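Vernwood to Expand Dish-Handling Data Collection for Robot Arms

OLTWOOD, August 2023 - Vernwood, a developer of kitchen automation software, said it has finished the first round of recorded demonstrations for Tolis, its learning system for handling dishes. The collection holds 1,529 usable episodes, gathered by a team of 11 operators at the company's Oltwood site.

Tolis is meant for robot arms that load and unload dish racks in cafeterias and care homes. It learns from recordings of an arm being guided through a task by a person. Each episode covers one short job, such as picking up a plate or placing it in a wire rack, and is stored with the arm's joint positions and the video from every camera in use.

"Plates look easy until you try to get a gripper under the rim," said Hatsue Kawaguchi, who manages data collection at Vernwood. "The operators learned to come in low and slow. We kept many of the clumsy tries too, with a label on them, so the system has both."

Work began in January with a single table. Vernwood now runs 17 task variations, which differ in the color of the plate, where it starts, and how full the rack is. Operators work in pairs. One guides the arm and the other resets the table and writes the task label.

Video is recorded from a head camera and from a small camera at the wrist. Frames from the wrist camera are kept in the set even when they are blurred by motion, and Tolis is trained on both views together.
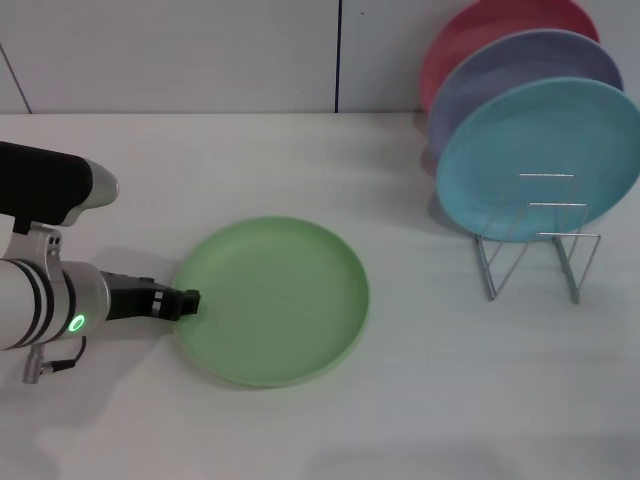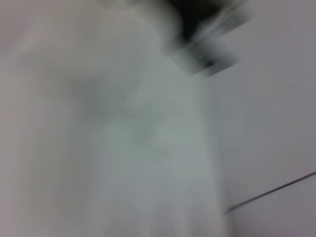 Head camera view, first, and wrist camera view, second.

Review and Labeling

Every episode is checked by a second person before it enters the training set. The reviewer confirms that the label matches the task, that the camera streams line up in time, and that no stream is missing. In the first round, 186 episodes were set aside, mostly for timing errors between cameras. They are not included in the total given above.

Demetrio Miranda, who leads the review group, said the timing problem was traced to a recording computer that has been replaced. Reviewers also rewrote the label guide halfway through the round, and earlier episodes were relabeled to match.

Next Steps

The second round will add bowls and cups. It will be carried out with Wada, a rack maker that is supplying several sizes of dish rack for the work. Vernwood expects to take up to a year to complete it and has not set a release date for Tolis.

Research groups that would like to discuss access to the first-round data may write to Maricel Ignacio, Partnerships, at the Vernwood office in Oltwood. Press questions should be sent to Nestor Fajardo, Communications, at the same office.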